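Workshop Tips: Showing a Sorting Task to the Arm, by Hand and by Remote
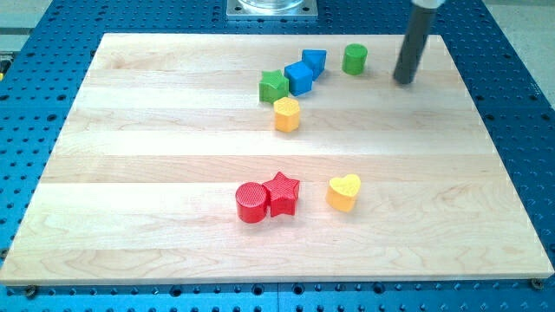 I keep these tips for people who come to our workshop at Prusico and want to teach the arm to sort small blocks on a board. Most of them know tools very well but did not show a task to a machine before. I was the same. English is not my first language, so I write short and simple, and I hope it is also easy to follow.

There are two ways we use. In the first, you hold the arm near the wrist and lead it with your own hand. In the second, you sit at the side desk and move it with the remote handle. The arm records both the same way, but your mistakes will be different in each.

Before you start

Fix the board before anything else. If the board moves only a little between two showings, the arm learns two different tables. On a table with a grid of holes this is easy: put screws against the edge of the board and tighten them with the short key. Push the board with your palm from each side. If it moves, do it again.

Wipe the wood with a dry cloth. Do not use oil or wax on it, even if you would do so with a kitchen board. Blocks slide on wax when the finger touches them, and then you chase them.

Choose your light and keep it. We close the blind and use only the ceiling lamps, also in the morning. Sun from a window goes across the board in two hours, and the shadows of the blocks go with it. On Thursday the cleaning people open all the blinds, so look before you begin.

Write on paper what the task is. One sentence is enough, for example "bring the two stars together" or "put each color in its own corner". I ask everyone to do this, and the people who say they do not need it are usually the ones who change their mind in the middle.

Laying out the blocks

Use a mix of shapes and of colors, and let some shapes come in more than one color. When the star is sometimes green and sometimes red, the arm cannot cheat by looking only at the color. The same with cylinders.

Do not make the start too nice. My first layouts were straight lines with equal spaces, like cookies on a tray. After 600 showings the arm was very good with straight lines and lost with everything else. Now I mix the blocks with both hands, and I leave them as they come. Some will touch each other. Leave this too, but turn back up any block that fell on its side, unless the task is about that.

Keep blocks a finger's width away from the edge of the board. A block which drops from the edge ends the showing, and you have to start again.

Printed blocks wear out. The small ridges on the top become smooth and the corners of the star become round. Print the new set in the same filament color. We once changed from one yellow to another and had to repeat a full week.

Leading by hand

Hold the arm above the tool, never on the finger itself. If you press the finger, it bends a little and the recording has this bend inside.

Stand on the side where you do not lean over the board. Your sleeve should not be between the camera and the blocks. Roll it up, and take off a watch.

Move slower than you want. Come down beside the block, stop for one breath, then push. The stop helps a lot. Without it the arm learns to arrive already pushing, and it knocks over the cylinders.

Push a block through its middle. A cube forgives you, but a heart turns when you push it on one lobe, and a star catches the finger between two points. For the star I go into the space between the points on purpose, and it then travels straight.

Lift the finger before you change direction. People drag it over the wood to save time, and on the way they move a block which was not in the plan.

Using the remote handle

Set the speed of the handle to 30 percent for the first day. On our Soltulon handle this is the wheel under the thumb. More speed feels better for the person but gives shaky recordings.

Sit so that your left is the left of the arm. If you look at the board from the opposite side, your hand must think backwards, and after lunch it forgets.

Rest your elbow on the desk. A towel folded under it is good.

Height is the difficult part with the remote, as you do not feel the wood. Watch the shadow of the finger. When the shadow and the tip come close to each other, you are near the board. Practice this on bare wood with no recording until you can stop just above the surface every time.

Take a break of 5 minutes when you notice that you hold the handle hard. Tired hands make small corrections all the time, and the arm will copy these as if they are part of the work.

Keeping and throwing away

Throw away a bad showing immediately, while you remember why it was bad. Do not keep it "for maybe". Our Warkari set has 2,602 showings, and I lost many evenings looking for the few where someone pushed the wrong block and saved it anyway.

A showing with a small mistake and a good repair is different. If you miss the block, go back, and do it correctly, keep this one. The arm also needs to see how to come back.

Name the files by task and by person. My own folder is Kao, and inside it hand and remote are separate. When the arm later does something strange, you can find which of the two it came from.

At the end of the day, put the blocks in their box, lift the arm to the parking position and write the last file name on the card at the desk. Leave the board and its screws as they are.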